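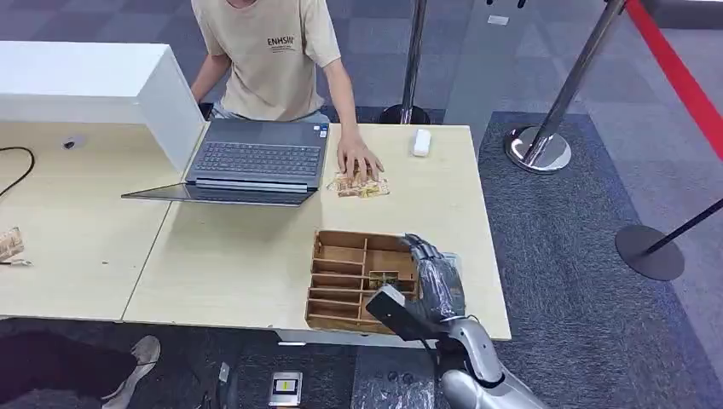 Setting up and reconciling a petty cash float with a spreadsheet

Sotlow Bookkeeping Notes
Last revised January 18, 2024

This procedure covers a single petty cash float run on the imprest system: a fixed amount is held in a locked tin, every payment out is replaced by a voucher, and the float is topped up to the same fixed amount at intervals. It is written for small offices and shops with one float and one custodian. Businesses with tills should keep till floats separate and not apply these steps to them.

The worked figures come from the Draven office. Column names and sheet names can be changed, but the formulas below assume the layout given.

What is required

A lockable tin with a coin tray
A numbered voucher book (the ones in use here hold 30 vouchers)
An envelope or clip for receipts
A spreadsheet program
Access to the business bank account, or to someone who can withdraw from it

1. Fix the float amount

Take the last twelve months of small cash purchases from the bank feed, reimbursement claims and any existing cash book. Add them up. At Draven the total was $1,613. Divide by the number of top-ups you are prepared to do in a year, then allow a margin for the heavier months. Draven tops up every two months, giving an average of just under $269 per period, and the float was set at $295.

Record the amount in writing, with the date it took effect. The amount does not change at a top-up. If it proves too small on two consecutive periods, change it formally and record the new amount in the same place.

Set a single-purchase limit as well. Anything over the limit goes on the card or through accounts payable. The limit should be low enough that three or four purchases cannot empty the tin.

2. Establish the float

Withdraw the full amount. Ask for a mix of notes, mostly fives, tens and twenties, with a small quantity of coin. Fifties are difficult to break and tend to produce informal IOUs.

In the accounting ledger, create an asset account called Petty Cash. Post the withdrawal as a transfer from the bank account to Petty Cash. No expense is recorded at this stage. The balance of the Petty Cash account should equal the fixed float and should stay there until the float amount is changed.

Count the cash before it goes into the tin. The custodian signs for it.

3. Build the spreadsheet

Create a workbook with two sheets, Log and Count.

In Log, use row 1 for headings:

A Date
B Voucher no.
C Paid to
D Description
E Category
F Amount including GST
G GST
H Receipt attached (Y/N)

Format column A as a date and columns F and G as currency with two decimal places. Apply a validation list to column E so that only your ledger account names can be entered. Free text in this column is the main cause of slow month ends. Apply a second validation list, Y and N, to column H.

Freeze the heading row. Do not leave blank rows between entries and do not insert subtotals in the body of the sheet.

In Count, put the denominations down column A starting at row 2, from 100 to 0.05. Column B holds the quantity of each. Column C holds the value, with this formula in C2, copied down:

=A2*B2

There are eleven denominations in Australian currency, so the last one falls on row 12. In row 14, enter the label Cash counted in A14 and this formula in C14:

=SUM(C2:C12)

Then continue down the sheet:

A15 Vouchers this period, C15 =SUM(Log!F:F)
A16 Total accounted for, C16 =C14+C15
A17 Fixed float, C17 enter 295
A18 Difference, C18 =ROUND(C16-C17,2)

A positive figure in C18 is an overage and a negative figure is a shortage. The ROUND function prevents a stray fraction of a cent from displaying as a difference. Add conditional formatting to C18 so that any value other than zero is highlighted.

Save this workbook as the blank template. Each period gets its own copy, named with the year and the period number. The Prorkden branch kept all periods in one continuous file for a while and had to filter by date before every reconciliation; separate files are easier to check and to archive.

4. Record payments

Complete a voucher at the time money leaves the tin. The voucher shows the date, the amount, the purpose, and the signature of the person receiving the cash. If the exact price is not known in advance, issue a round amount on a pencilled slip, then replace the slip with a proper voucher when the receipt and change come back. Pencilled slips should be cleared the same day.

Staple the receipt to the voucher. Thermal paper fades, so photocopy or scan any receipt that will be needed for a GST credit. Where a receipt has been lost, write "no receipt" on the voucher, enter N in column H and leave GST at zero.

Enter the voucher in Log on the same day if possible. The voucher number in column B must match the printed number on the slip. Spoiled vouchers are marked void, kept in the book and entered with an amount of zero so that the sequence has no gaps.

Mixed receipts need care. A grocery receipt from a shop such as Hà Foods may list taxable items and GST-free items together. Milk and plain tea are generally GST-free, while biscuits and cleaning products generally are not. Use the GST figure printed on the receipt. Do not calculate it as one-eleventh of the total unless every item is taxable.

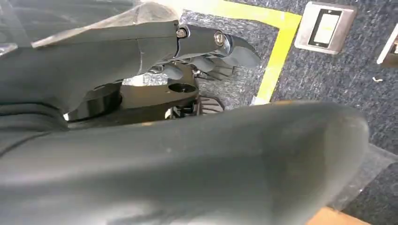
Should the cash be counted before or after the log is totalled?

Count the cash first, with the log closed. A person who already knows the expected balance is more likely to accept a miscount that agrees with it. Write the quantities on paper or enter them straight into column B of the Count sheet, then bring the log up to date and look at the difference.

5. Reconcile

Reconcile at each top-up and at least once between top-ups. The count should be done by the custodian with one other person present.

Empty the tin completely, including the space under the coin tray. Sort notes by denomination and face them the same way. Count each stack twice, in opposite directions. Enter the quantity of notes, not their value. Entering 40 against the $20 row when two notes are held is a common error and produces a very large overage.

Count coin last. Bagged coin is opened and counted unless the bag is bank-sealed.

Check that every voucher issued since the last top-up is present and in number order. Compare each one against its row in Log. Tick the voucher, not the row. Confirm that no pencilled slips are outstanding.

Cell C18 should now read zero. By way of illustration, an interim count at Draven with $38 in vouchers should find $257 in the tin.

6. Trace a difference

Work through these checks in order and stop when the difference is explained.

Recount the cash. Then look for a voucher that is in the book but not in the log. Next, look for a single entry equal to the difference, and for one equal to half of it; the second indicates an amount entered with the wrong sign. If the difference divides evenly by nine, look for transposed digits, such as $45 entered as $54.

Differences of one or two cents come from cash rounding. A receipt for $6.98 paid in cash costs $7.00. Enter the amount that left the tin in column F, and take the GST figure from the receipt as printed. Rounding differences arise only where the receipt total was entered in place of the cash amount.

If the difference remains unexplained, write it up. Enter a row in Log with today's date, the description "cash short" or "cash over", and the amount: positive for a shortage, negative for an overage. Allocate it to a ledger account kept for the purpose. Do not make up a shortage from a pocket, and do not remove an overage. Both hide the pattern when the same error recurs.

7. Top up the float

The top-up equals the total in C15, including any short or over entry. Withdraw that amount and no other. If C15 is $38, the withdrawal is $38, and the tin returns to $295.

In the accounting ledger, post the withdrawal as a payment from the bank split across the expense categories. A pivot table on the Log sheet, with Category in rows and the sum of column F in values, gives the split directly. Add column G as a second value for the GST component. The Petty Cash asset account is not touched.

Place the new cash in the tin, count once more, and start a new copy of the template. Clear nothing in the old file. Protect both sheets and move the file to the archive folder.

8. File the records

Bundle the vouchers and receipts for the period with a printed copy of the Count sheet on top, signed by both people who attended the count. Label the bundle with the same year and period number as the file. Keep paper and electronic copies for as long as your other tax records are kept.

Changing the custodian

Carry out a full reconciliation on the day of the handover, with both people present. The outgoing custodian signs the Count sheet to release the float and the incoming one signs to accept it. Keys are handed over at the same time, and a combination lock is reset. A handover that falls partway through a period does not require a top-up. Vouchers carry on in the same sequence.

For leave of less than a week, the simplest arrangement is to lock the tin and suspend petty cash until the custodian returns. The Prorkden branch does this in February each year, and staff claim small purchases through payroll reimbursement in the interim.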